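Lesezeit: 2 Minuten

Start Lehre Skripte Archiv Kontakt

Sicherheit in der Servicerobotik
Handout zu Einheit 14: Greiffehler bei Aufräumaufgaben
Dozentin: Ilse Teuber

Gegenstand der Einheit ist eine Störung im Versuchsbetrieb Kisbridge, die im November unter der Nummer 1301 erfasst wurde. Der Greifer meldete »Objekt gehalten«, obwohl die Finger leer geschlossen hatten. Die Steuerung gab daraufhin die Fahrbewegung frei. Ein Personenschaden trat nicht ein.
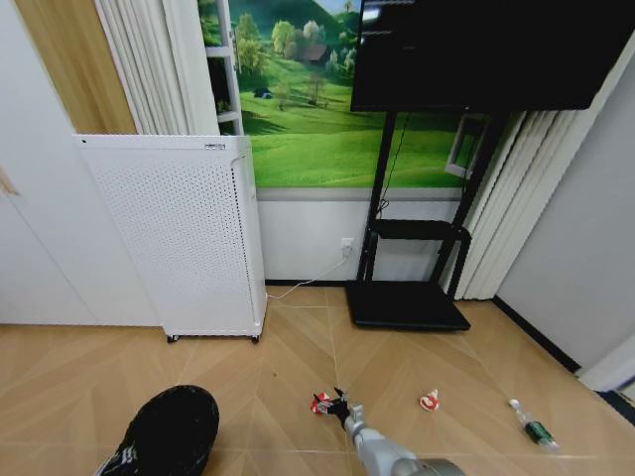
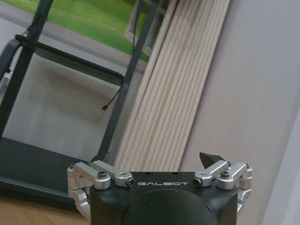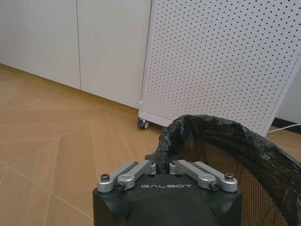
Arbeitsbereich am Boden, Greifer vor grauer Wand, Greifer am Müllbeutel.

Die Auswertung ergab, dass die Haltemeldung allein aus dem Motorstrom abgeleitet wurde. Nach 3000 Greifzyklen war die Reibung im Antrieb so weit gestiegen, dass der Schwellenwert auch ohne Objekt überschritten wurde. Eine Plausibilisierung über die Fingerstellung fehlte.

Für den Übungsbetrieb gilt daher:
- Die Haltemeldung ist aus zwei unabhängigen Größen zu bilden.
- Bei Widerspruch ist der Arm anzuhalten. Ein selbsttätiger Wiederanlauf ist unzulässig.
- Dünnwandige, nachgiebige Objekte (Folien, Beutel) sind gesondert zu prüfen.

Zur Vorbereitung ist der Abschnitt »Fehlermeldungen« im Skript Zernano, Teil 2, zu lesen.

Kommentare

Hugo Carrasco: Gilt die Stillstandspflicht auch im Einrichtbetrieb?

Ilse Teuber: Ja, mit Zustimmtaster.

Chunhua Ye: Im Skript fehlt bei mir die Tabelle mit den Schwellenwerten.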